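Budgeting for hand-held gripper stations

A hand-held gripper station is a work spot where a person does an ordinary chore with a gripper in each hand, so that the motions can be recorded and later used to train a robot arm. Budgeting for one means pricing the grippers, the furniture, the props and the hours. I've planned these for Kuritz twice now, and I'm writing this entry mostly from my own spreadsheets (with corrections from Frida Bundgaard, who is much better at spreadsheets than I am!).

What a station includes

The basic unit is one pair of grippers, one table and one chore. For a washing-up chore you want a basin, a squeegee, a soap bottle and a tray, and all of it is cheap. The markers are cheap too, just printed squares on cubes, but buy spares – they get scuffed and then the tracking suffers. 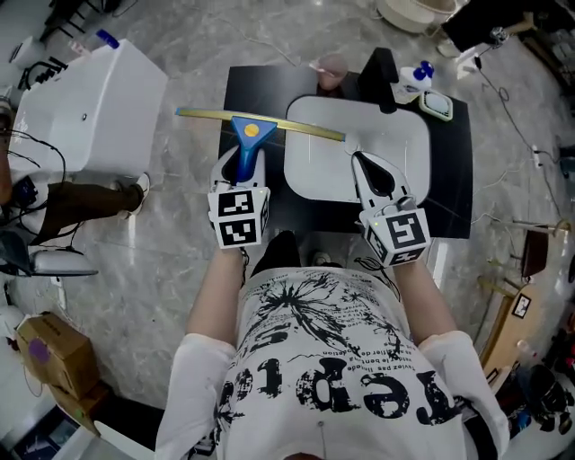
Grippers and spares

This is where the money goes. Egilsson quoted us 775 dollars a pair, without cameras, and Drusov came in higher but threw in the finger pads. I went with Egilsson and regretted it a little when the pads wore out and had to be ordered separately. My rule now is 2 spare pairs for every 14 in use, plus a bag of 100 pads, and I put the pads on their own line so that they don't get lost under "misc" like they did in February.

Cables also want a line of their own. Touran Kordestani wanted everything on batteries, and I see her point, but the chargers ate up most of what we'd saved. 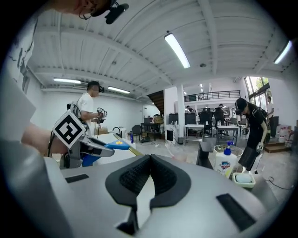 Consumables are the line I always get wrong. They look like pocket change on the first draft, and then you're reordering sponges and tape every other week. Plain supermarket stuff is fine, and a pump bottle of Safeguard next to a sponge in a green-rimmed tray makes a perfectly good sink set for very little money. I budget by the month for these and let the team lead buy them locally.

Room and people

Floor space is easy to underestimate, especially with several people working at once. Each one needs elbow room, somewhere to step back, and a clear path for whoever is swapping the props. Amedeo Martinelli draws his plans with the tables pushed together and I pull them apart again.
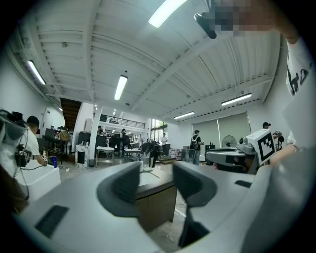 Lighting and fans belong in the room budget too, and so does storage, which I left out completely the first time (the boxes have to go somewhere!). Labor is still bigger than all of it. Count setup time and breaks as paid hours, and add a training day before the first real session.

Renting or buying

Flultus rents full sets by the month. For a short pilot I'd rent, and for anything longer I'd buy, though Grethe Overgaard disagrees with me and likes being able to send broken grippers back.

Last revised 2024-04-06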